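The Slow Work of Drying Boards

June
By the workshop desk
26 comments | 2 shares

The drying yard at Lowther handles hardwood for furniture shops and floor layers across the county. The yard manager has run it for most of a working life and asked to be left unnamed, on the grounds that the stacks do the work. We spoke at seven in the morning, before the first delivery, and the conversation stayed on moisture for nearly all of it.

Most customers, the manager said, ask how old a board is. The more useful question is how much water it holds. "Age tells you when the tree came down. It doesn't tell you what the board will do in a heated room."

Lumber is sawn green at the Stonden mill and trucked over within a day or two. It is stacked outdoors on level bearers, with dry strips of wood, called stickers, between the layers. The stickers have to line up vertically. If one is out of line, the weight of the stack above bends the board across the gap, and the bend sets as the wood dries.

"I have sent whole stacks back to be rebuilt over one row," the manager said. "People think it's fussiness. A board that dries crooked stays crooked, and then you plane away a third of it to get it flat."

The ends are sealed with wax emulsion on the day of arrival. Water leaves the end of a board many times faster than it leaves the face, and an unsealed end shrinks while the wood behind it is still swollen. The result is a split that can run well into the usable length.

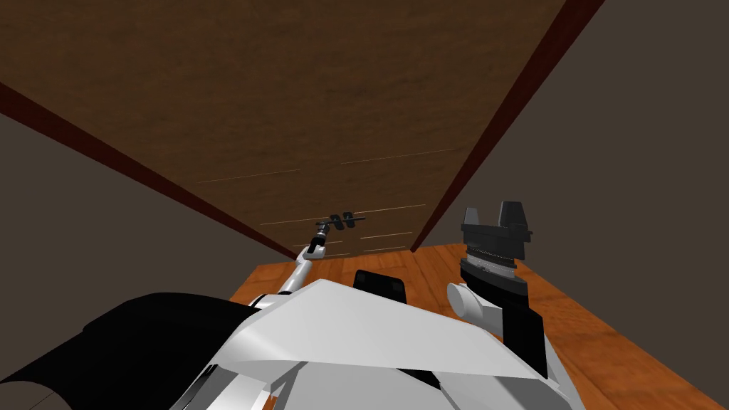 Air drying takes the load down to a point set by the local climate. After that it goes into the kiln, a small dehumidifier unit that the yard bought used from a shop in Indville. The schedule is gentle by commercial standards. Temperature is raised in small steps, and each step waits on the sample boards, which are pulled and weighed daily.

"The kiln log has 2,392 entries in it," the manager said. "Most of them are dull. You want them dull. An interesting entry means something checked or something collapsed."

Case hardening is the fault that concerns the manager most, because it can't be seen. The outer shell dries too quickly and sets in a stretched state. The core dries later and pulls against it. The board measures correctly, looks sound, and then pinches the saw blade as soon as it is ripped. The yard's remedy is a conditioning period at the end of each run, with moisture put back into the air so that the shell can relax. A test piece is cut into a fork shape and left overnight. If the prongs turn in, the load goes back for more conditioning.

The conversation moved to finished work. The manager has firm views on wide panels, most of them formed by repairs. A solid panel moves across its width with the seasons and hardly at all along its length, and joinery has to allow for that. Panels that are glued into their grooves on all sides tend to crack in the first winter of central heating.

"A job came in from Fevthorpe, a set of doors. Good wood, well cut, and every panel was glued in solid. There was no fault in the drying. The wood did exactly what it was always going to do."

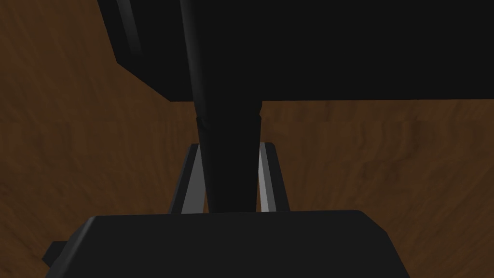

Streaky grain in a reddish-brown wood surface.

Asked about moisture meters, the manager was guarded. Pin meters are reliable if they are corrected for species and temperature, and if the pins reach far enough into the board. Pinless meters are quicker but read an average through the thickness, and they can be thrown off by a damp surface. The yard uses both, then checks against an oven test when the two disagree.

The kiln holds some 2,000 board feet when it is fully loaded. There are no plans for a larger one. A bigger chamber would need bigger loads of matching thickness and species, and the yard's customers rarely order that way.

For anyone buying dry lumber, the advice was brief. Bring it into the room where it will be used, stack it on stickers, and leave it for 2 weeks before cutting. "Weigh a piece when it comes in and weigh it again later," the manager said. "When the number stops changing, start work."

Related
Reading a kiln log
End sealers compared
Why tabletops need slotted fasteners
A visit to the Stonden mill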